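Workshop tips: sharing a bench with robot arms

Mark the reach of each arm on the tabletop with tape before the first shift. Keep cups, phones and tools outside the line. At Drilis, the 14 people on the packing floor were trained on the stop button first and on the menus second.

Stage cans by size. A short 3 oz can and a taller one need different grip heights, and mixed stock is the usual cause of a pause. Use a stand with a slatted top for the upper level — crumbs and label scraps fall through and can be brushed off the table.
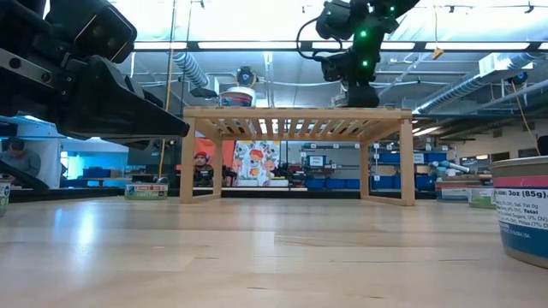 Two arms at the slatted stand, with cans on top and on the table.

Expect the jobs to shift. Marisol Puma used to stack by hand for a full shift. She now loads stock, clears pauses and logs each fault, and her wrists hurt less. Standing time has gone up, so put down a mat.

Rotate the watching job every 80 minutes. Attention drops before anyone reports it.

Wipe the gripper fingers on Tuesday with a dry cloth, power off. Check the cable loops for rubbing at the same time — replace any with a worn jacket.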